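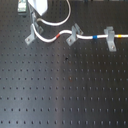
About Clistgate Grain Testing

Clistgate tests grain and flour for farms, mills and bakeries. Most of the samples sent to us are oats, buckwheat and millet. We also take dry peas and lentils from growers who rotate them with small grains. We do not buy, sell or broker grain, and we hold no stake in any mill.

History

The company was started by Ieuan Hopkin and Delia Ledesma in a rented bay behind the feed store in Pritelville. Hopkin had managed grain intake at a country elevator. Ledesma had run the quality lab at an oat mill. The first service offered was moisture and test weight, done while the truck waited. Foreign grain counts were added the next season after several oat growers asked for a written record of stray wheat and barley before delivery.

We moved to the present building on Mackay Road in February. It has separate rooms for receiving, grinding and analysis, each with its own door to the hall and its own air return. Whole grain comes in on the east side. Flour comes in on the west side and does not pass through receiving.

What we test

Moisture, by oven and by meter. The meter result is reported the same day. The oven result follows and is the one that appears on the final certificate.

Test weight and thousand kernel weight.

Foreign grain and foreign matter, by hand sort on a lit table. Each sample is sorted by one person and a share of samples is sorted again by a second person who has not seen the first count.

Gluten, by antibody test kit, on flour, groats and flakes. Whole oats are ground first. Because a single stray kernel can change the result for a whole bag, we ask for more material than the kit needs and grind all of it before taking the test portion.

Protein, fat and ash, on request.

Falling number, on wheat and rye only. These are handled in a separate area and on a separate schedule from the oat and buckwheat work.

We do not test for pesticide residue or heavy metals. Samples that need this work can be forwarded to an outside lab, and that lab will bill you directly.

Sampling

A result describes the sample that reached us. It describes the lot only as well as the sample does. We supply probes and bags at cost and will lend a six-foot probe to growers within the county. For truck lots, take probes at several points across the load and send the full amount. For bins, sample the grain stream during unloading wherever possible. A single scoop off the top of a bin is accepted, but the certificate will read "grab sample."

Label each bag with the lot name, the crop, the harvest year and a phone number. Bags without a phone number are held until someone calls.

Records

Results are kept in Fludow, the sample tracking system we wrote for our own use. Each bag gets a number at receiving and keeps that number through grinding, testing and storage. Customers can log in to see their own results and download certificates. Retained samples are kept for 6 months — longer if a lot is in dispute and we are told in writing.

In the last crop year we logged 898 samples, of which 422 were oats.

People

Ieuan Hopkin handles receiving, scheduling and customer accounts. Delia Ledesma is lab director and signs all certificates. There are four full-time analysts, and two seasonal staff join at receiving from July through October. Questions about a result should go to the lab and questions about an invoice should go to the office. They are separate extensions.

Turnaround

Moisture and test weight are same day if the sample arrives before noon. Foreign grain counts take two working days. Gluten tests are run in batches twice a week. During oat harvest, add a day to all of these.

Visits

Drop-offs are taken at the east door during office hours. After hours, use the steel bin next to the door — please do not leave bags on the step. Tours of the lab can be set up by phone outside of harvest. Visitors who have been in a wheat field or a bakery that day will be asked to put on a coat and shoe covers.

Page last updated 12/25/23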